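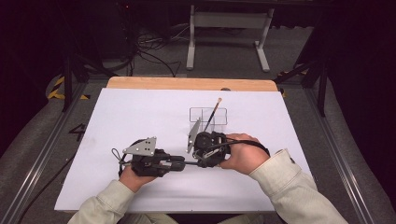 Minutes, shareholders' meeting of Gramano
Held 21/07/2026, at the office in Orimham

Posted in: Company News, Investors

1. The minutes of the previous meeting were read and approved with 2 small corrections of spelling.

2. Offer from Nordin. The chair presented the offer of Nordin to buy 40 percent of the shares of the company. The payment would be made in two parts, the first at signing and the second in October. Several shareholders asked if the second part depends on the sales result. The chair answered that it does, and that the wording of this clause is still under discussion with the lawyers.
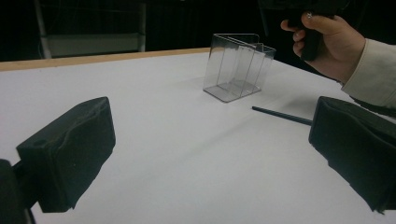

It was asked also whether Nordin will receive a seat on the board. The draft gives it one seat, without right of veto. One shareholder wished it to be noted that he considers the price too low.

Vote: in favor 42, against 2. The board may continue the negotiation.

3. Loan to Griratura. The loan to our subsidiary Griratura is extended until October under the same interest. No vote was required.

4. Small shareholders. Holders of fewer than 2,000 shares will get the documents by mail, as they requested last year.

5. Other matters. The heating of the meeting room was mentioned again.

The next meeting will be announced in writing.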